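The floor machines came to Finel in September, two of them, and I've been meaning to write about it ever since. Troels has cleaned here longer than I've had a desk, so I asked him how he was getting on.

Hands, sneakers and a white floor:
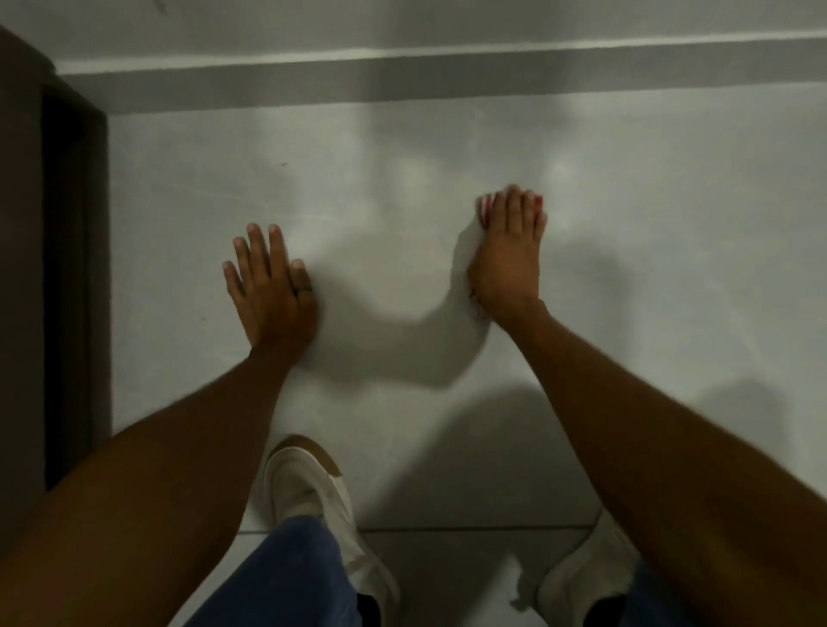
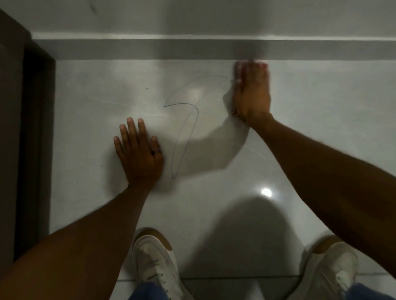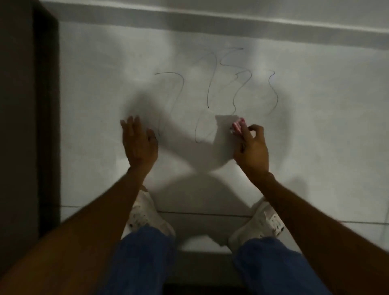 He likes them, bless him — his back is better for it, and the long corridor takes care of itself. What's left is the fiddly stuff by the doors and along the skirting, and he does miss the chat he used to have on his rounds. I'd like the office to think about that before ordering more.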